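3.2 Households and water storage in Skusanside

The household survey covered 577 homes in the four wards of Skusanside that lie east of the Radebe road. Each home was visited once in November, outside school hours where this could be arranged. The person who normally fetched or stored the water was asked to answer. Where two people shared the work, both were asked and their answers were written on one form. Interviews took 30 minutes on average, longer in homes that had a rain tank as well as a yard tap.

The form followed the one used by Ngcobo and Hlongwane in Driltano, with two changes. Questions on water bought from tankers were moved to the front, as respondents in the pilot had tired by the time they reached them. The question on boiling was split in two, so that boiling for drinking could be told apart from boiling for washing or cooking. Answers were taken down in the language of the interview and put into English by Mofokeng, with Naidoo checking every tenth form.

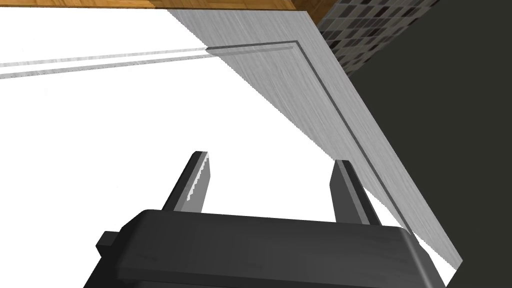 Figure 4

Storage habits differed more between wards than within them. In the two lower wards, where supply was cut on most afternoons, homes kept water in several small covered containers and used the oldest first. In the upper wards a single large drum was more usual, and it was often topped up before it was empty. Respondents there described the drum as a reserve and said they drew on it only when the tap failed. This matters for the residence times discussed in Section 5, where water in a topped-up drum cannot be given a single age.

Cleaning was reported less evenly. Most people said they rinsed a container whenever it ran dry, but few could say when a large drum had last been scrubbed. We treat these answers with care. Pritchard found in an earlier study at Trarkness that people tended to report the cleaning they meant to do, and our interviewers noted the same when an answer was followed up. For that reason the cleaning score is left out of the main model and appears only in the supplementary tables.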